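Thursday, September. Natural dye bench, Sterthorpe workshop

Second weld bath today and I am so pleased with it! The yellow has gone from that thin lemon of the first try to something much closer to butter, and all I changed was the chalk. Started the pot at 7:30 with the dried Kavura weld, 296 g, chopped small and soaked overnight in rainwater. Kept it under 43 C for the first hour, then let it creep up. It smells like boiled cabbage with a bit of honey in it and I have stopped minding.

Wool is the Salazar two-ply, alum mordanted on Monday's recipe and kept damp in a bag. Went in for 90 minutes, turned now and then with the glass rod. The skein near the bottom took color faster, so next time I want a wider pot or a lower load. Possibly both.

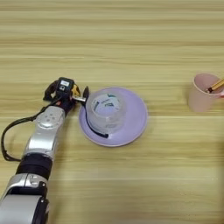 Chalk went in at the halfway mark, a level teaspoon stirred into warm water first. You can watch the bath turn as it goes in — really lovely, like someone switching a lamp on. I'd put it in dry last time and got specks all over the yarn, so please, anyone borrowing this recipe, mix it first.

Dipped one small skein in the leftover Dareson indigo vat afterward, just to see. One minute, out, air, one minute more. Came up a proper leaf green with a few paler streaks where the tie was too tight. Retied the others with loose figure eights before I forgot.

To do:
- wash test, half of each skein, plain soap
- strip of each taped in the window, the other end under card
- try the exhaust bath on silk (there is still plenty of yellow in there!)
- order more alum, the tub is nearly down to the scoop

Exhaust bath is in the 2000 ml jar on the cool shelf, lid on loosely. Please don't tip it out, I want it for the silk on my next bench day.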